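Home | Rooms | Checklists | Contacts

Small Office Room Check: Droltthorpe, Room 291
Checked by: Mbali Radebe
Date: October 5, 2020
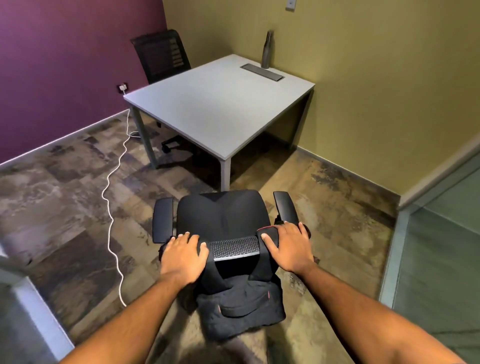 Room 291, chair and desk, with the purple and yellow walls.

SEATING
Backrest secure: OK. Love these chairs!
Armrests: OK, both firm. The left one angles outward, so have a go at turning it in if you sit close to the desk.
Padded section on lower back: OK, stitching sound, red tabs still on.
Castors: OK on the near chair. The one against the purple wall drags a bit on the carpet, so I've asked Khumalo to bring a spare set (this was on the April list too).

DESK
Stable, no wobble: OK. Jukwood tightened the legs and what a difference, you can lean on it now.
Tabletop edges: OK, no chips.
Cable flap: OK, sits flush and opens easily. Please keep crumbs out of it!
Drink bottles: one metal bottle behind the flap. Fine if the lid's on, but keep it clear of anything plugged in.

POWER
Wall socket, purple wall: OK, plug fully in, no scorching or cracks.
White coiled cable: ACTION. It runs down from the socket and across the floor. Easy to catch a foot on, so it needs a clip along the skirting board or a floor cover. Priority 2, fix within 5 working days.

FLOOR, WALLS, DOOR
Carpet tiles: OK, no lifted corners. The mottled pattern hides everything, so check with your hand as well as your eyes.
Paint: OK, and still my favourite colours in the building.
Skirting boards: OK.
Frosted glass partition: OK, no chips. Wiped down with Dinex.
Door: OK, opens fully, closes without slamming.

RESULT
Pass, with the cable to sort and castors to follow. Great little room, and a big improvement on last time, when we had 3 actions.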